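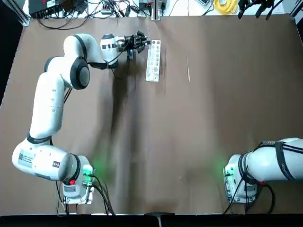

Candela Palacios fand ja, man dürfe einen Tisch nicht vor dem Frühstück beurteilen, und schon gar nicht einen braunen, denn Braun sei morgens immer trauriger als am Nachmittag, das wisse jeder, der einmal in einem Zimmer nach Norden gewohnt habe.

Desmond hörte sich das an, die Teetasse in beiden Händen, und nickte so lange, bis sie mit dem Satz fertig war. Er hatte sie gar nicht nach der Farbe gefragt. Er hatte wissen wollen, ob man den Bezug noch glatt bekäme oder ob man ihn abziehen und einen neuen kaufen müsse, und das war, wie er fand, eine Frage, auf die man auch vor dem Frühstück mit Ja oder Nein antworten konnte. Aber so war das mit Candela. Man warf einen Kiesel in den Brunnen, und es kam ein Eimer Wasser heraus, und meistens war man hinterher froh um das Wasser.

»Mit der flachen Hand«, sagte sie schließlich, »von der Mitte nach außen, und nicht ziehen. Meine Großmutter hat das mit Wachstuch so gemacht, ihr ganzes Leben lang, und sie hatte einen Tisch, an dem die halbe Straße gegessen hat.«

Also strich Desmond. Er strich von der Mitte nach außen, mit der flachen Hand, und die Falten liefen vor seinen Fingern her wie kleine Wellen und legten sich hinter ihnen wieder hin, ein Stück weiter links, wo es ihnen offenbar besser gefiel. Die dunkleren Streifen blieben sowieso, wo sie waren. Candela hielt sie für Schatten vom Zusammenfalten, Desmond für Kaffee, und weil es Januar war und draußen noch kaum hell, ließ sich die Sache vorerst nicht entscheiden.

Gegen 9 Uhr kam Guoqing Xie die Treppe herauf, mit Schnee auf den Schultern und einer Tüte Brötchen von Jalter unter dem Mantel, damit sie warm blieben (er war der einzige Mensch in Castbridge, der so etwas für andere tat und dann so aussah, als sei es ihm peinlich). Er legte die Tüte auf den Stuhl, nicht auf den Tisch, und betrachtete den langen weißen Block mit den Löchern.

»Liegt er jetzt richtig herum?«, fragte er.

»Längs«, sagte Desmond. »Sławomir wollte ihn längs.«

»Sławomir wollte ihn gestern quer.«

Das stimmte leider auch. Sławomir Malinowski hatte am Abend zuvor angerufen, lange nach dem Essen, und mit seiner schönen, müden Stimme erklärt, er habe es sich noch einmal überlegt, quer sei doch das Gewöhnliche, und eine halbe Stunde später hatte er noch einmal angerufen und das Gegenteil erklärt, mit derselben Stimme und derselben Überzeugung. Desmond hatte beide Male »natürlich« gesagt. Er kannte Sławomir seit dem Winter in Sistatau, als sie sich zu dritt einen Ofen und zwei Decken geteilt hatten, und wer so etwas miteinander erlebt hat, der sagt eben natürlich und legt den Block am nächsten Morgen so hin, wie es zuletzt gewünscht war.

»Gehört in jedes Loch etwas hinein?«, fragte Candela, die sich nun doch über den Tisch beugte, die Brille auf der Stirn, wo sie ihr wenig nützte.

»Das weiß nur Sławomir«, sagte Guoqing.

»Dann essen wir zuerst.«

Und das taten sie, im Stehen am Fenster, die Brötchen in der Hand und die Butter auf dem Sims, weil auf dem Bezug nicht gekrümelt werden sollte. Guoqing erzählte von seiner Schwester, die das Haus bei Kapoor nun doch verkaufen wollte, mitsamt dem Birnbaum, und Candela war gegen den Verkauf und sehr für den Birnbaum, und darüber wurde es draußen allmählich heller.

Das Licht kam schräg herein und legte sich über das Braun. Desmond wischte sich die Finger am Taschentuch ab und ging noch einmal hin, um zu streichen, von der Mitte nach außen.

»Lass doch«, sagte Candela mit vollem Mund. »Jetzt ist er schön.«

Unten ging die Haustür, und man hörte Sławomir auf der Treppe schon von Weitem reden.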